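Onavbridge Home Fragrance and Candle Supplies
Minutes of the product meeting, 26 June 2024

Present: Niall Skinner (chair), Siiri Honkanen (minutes), two members from the packing room, one from the shop.
Apologies: Urbonaitė (accounts).

1. Minutes of the last meeting
Agreed as a true record. The matter of the torn carton labels is closed. The matter of the shop till is carried over.

2. Reed diffusers
Niall reported that the Olau range of reed diffusers is selling steadily, with the fig and the plain linen ahead of the rest. The cedar is slow. It was agreed to stop buying the cedar once present stock has gone and not to replace it before January.

Customers have asked whether the reeds can be bought separately. Siiri to get a price for packs of 11 reeds from the present supplier and from Gatov. The reeds must be the same thickness as those in the boxed sets.

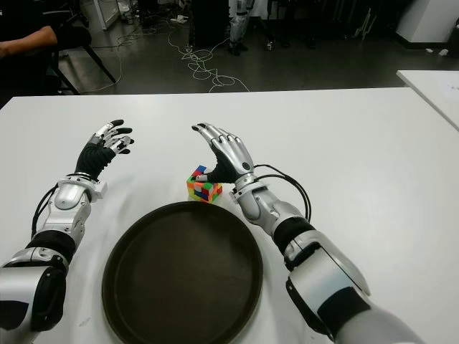 3. Wax melts
There were 98 orders for the mixed box last month, of which three came back with broken melts. The packing room asked for a deeper tray. Samples of two trays were passed round and the card one was preferred. Niall to order a trial quantity.

The shop asked for the burning instructions to be printed larger on the back of the sleeve. Agreed. The line about not leaving a lit tealight unattended is to go at the top in bold type.

4. Pillar candles
Gatov have written to say that the ivory pillars will go up in price by around 2 per cent. Our own price is to stay as it is until the new list comes out. The red pillars are not affected.

Siiri pointed out that the website still shows the old size for the short pillar. She will correct it this week and check the postage weight at the same time.

5. Any other business
The shop would like a shelf of matches and long lighters near the door. Niall was content with this provided they are kept above child height.

Urbonaitė had asked by note that all supplier invoices be sent on within three days of arrival. Noted.

Next meeting: date to be sent round by Siiri.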